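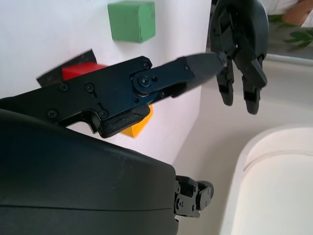
A robot does not become clever by repeating the same thing with small cubes, a reader wrote to us after our first item on the Skarus project in March, and the money would be better used on machines that already work. Several other readers agreed with this. We have asked the team in Brodholm how they see the matter, and we were also allowed to follow the work during one morning.

Skarus is run by the company Jovden. Its purpose is to gather examples for a learning system which shall later control a robot with two arms and two hands. The present part of the project deals with cubes in red, green and yellow on a white table. A person guides the robot through a short task, and the movements of the arms are stored together with the pictures from the cameras. One such recording is called an episode. By the end of last month the team had stored 2,544 episodes, and 1,321 of them have been checked and accepted for training.

The difference between the two numbers is mostly waiting work, according to the team. Checking is slower than recording, and it is done by people who did not guide the robot in the same episode. They look for long pauses, for wrong start positions and for moments when a camera has stopped sending. An episode in which a cube is dropped is not thrown away for this reason alone. It gets a separate label, and it is kept if the operator picks the cube up again in a calm way.

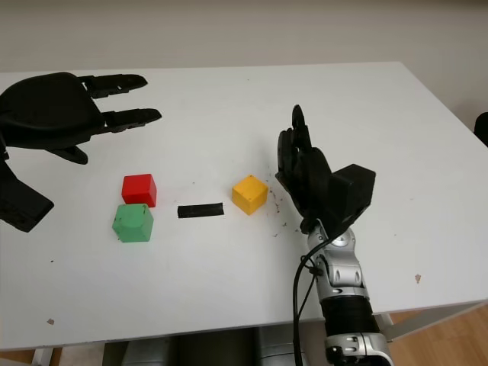

How many episodes can be recorded in one day? On a good day it is up to 69, with two operators who change places every hour.

The team had hoped for more when they planned the project. Guiding two hands at the same time is tiring, and after lunch the movements become less even. For this reason the difficult tasks are now placed before 11 in the morning, and the afternoon is used for simple ones, such as moving a single cube from one side of the table to the other.

Between the episodes the cubes are put in new positions. The positions come from a list made by a small program named Âu, which was written at Jovden for this purpose. In the first weeks the operators chose the positions themselves. They believed that they chose freely, but when the data was drawn on a map of the table, most of the cubes had been in the same area near the middle. A system trained on such data would probably have trouble with a cube near the border. The early episodes are still in the collection, but they are given less weight. 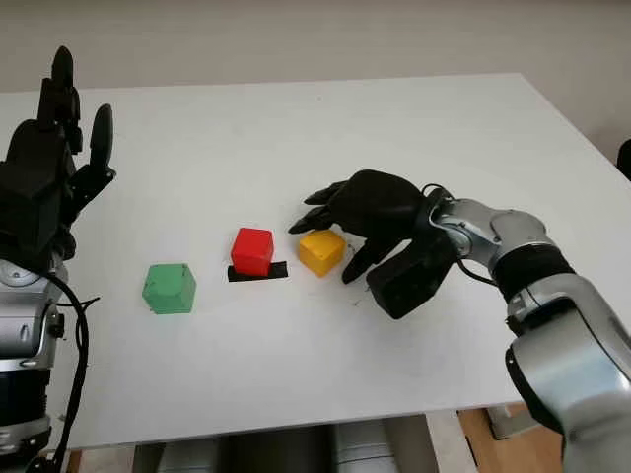

The list also decides the order of the colors and how much each cube should be turned. An operator may refuse a position if the hand can't reach it safely, and this must be written down with one or two words. The team reads these notes every week, and some positions have been taken out of the list.

As for the critical letter, the team does not disagree with everything in it. Cubes are simple objects, they say, and a robot that can only move cubes is of little use to a customer. They chose them because a mistake is easy to see and because the start position can be made again exactly. Cups and folded cloth shall follow when the checking has come closer to the recording.

A first training with the accepted episodes is planned for the autumn. Jovden has not decided if the collection will be open to others. Schools in Brodholm that wish to visit the project can write to the company, and visits are possible in the afternoon from 2.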